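Progress Report to Valtonen: Cup Handling Work Package
Prepared by Kimutai Urio, Ernudar
May 10, 2019

1. Work in this period

This report covers the second period of the project, in which Ernudar prepares an automated drink counter for the staff canteen at Porport. In the first report I described the counter and the choice of arm. Since then we have mostly worked on one small task that caused us more trouble than expected: taking one paper cup from the stack and putting it on the table, with the opening up.

Our people teach the task by doing it themselves with hand-held grippers. The operator must work with the same kind of fingers the machine has, and this is slower than working with bare hands. The target in the work plan was 1,000 accepted demonstrations. We have 1,158. A demonstration is accepted when a second person has looked at the recording and found no dropped or crushed cup in it.

The cups are kept upside down in a wire rack on a round base, and the finished cup is placed beside it on the white table.
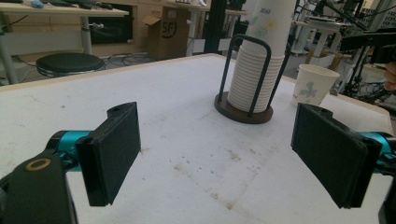 2. What changes for the staff

You asked in your last letter to hear more about the people, so I write this part longer.

At Porport the counter is now served by nine employees in two shifts. In August they will begin a trial in which the machine sets out the cups and the employees do the filling, the payment and the cleaning. No position is removed by the trial. This was agreed in writing with the staff before we started, and I think it is the reason they speak with us so openly.

Their main worry is refilling. A rack that is filled badly stops the machine, and then it is the employee who stands in front of the waiting guests. We have therefore added a manual mode, where the arm goes back and the cups can be taken by hand as before. The employees also asked that the training be done in paid hours. Porport has accepted this, and the session is planned for 90 minutes per person.

For our own operators the work has changed as well. Holding two grippers is tiring for the wrists, and after complaints in the first weeks we made the sessions shorter and put a break between them. The number of demonstrations per day went down, but fewer were rejected in the check.

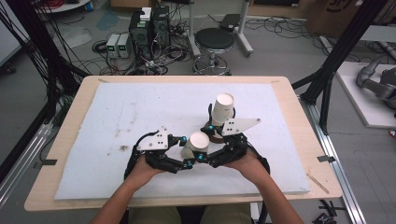
Operator with the two hand-held grippers at the cup task, Ernudar workshop.

3. Problems and delays

Two cups sticking together is still the most common fault. We ordered a second type of cup from Ondlow to compare, and the delivery is late. The refilling instruction for the staff exists only as a draft, and two employees at Porport will read it before it is printed.

4. Next period

We will finish the cup comparison, test the manual mode with the employees, and send you the training plan before the trial starts. We ask for your approval to move the unused travel money to the training hours. The amount is given in the attached budget sheet.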